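Folding a Square Cloth Napkin into a Pointed Pocket

I love this fold! It takes a plain napkin and gives you a sharp little point at the bottom and a pocket wide enough for a fork, a menu card or a sprig of rosemary. I learned it for a long table in April and have been folding everything in the linen drawer ever since.

Start with a square napkin, 46 cm on a side. Mine are from Rüegg and they hold a crease beautifully, but any firm cotton works. Iron it first, with a bit of steam, and go right out into the corners.

1. Fold the napkin in half, then in half again, so you have a smaller square.
2. Turn it so the four loose corners point away from you.
3. Fold the top layer down toward the corner nearest you, stopping 3 cm short of it.

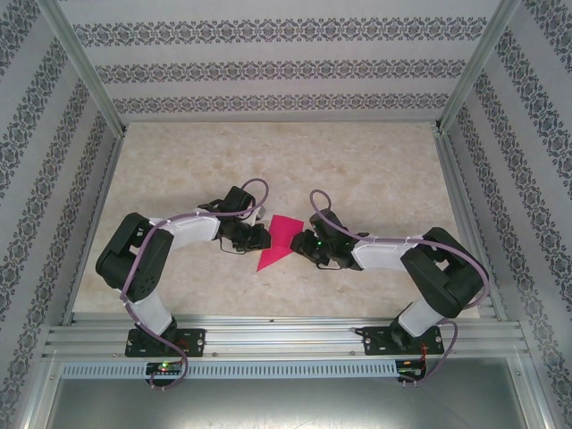
4. Press the fold from the middle outward with the side of your hand. Keep the cloth flat on the table as you do this and the line comes out so much crisper!
5. Flip the whole thing over, keeping the point toward you.
6. Bring the left and right corners in until they overlap, and press again.
7. Flip it back and slide in your card.

If the sides spring open, tuck one corner inside the other (a dab of spray starch helps too). Bright colors look wonderful with this one, especially against a pale tabletop.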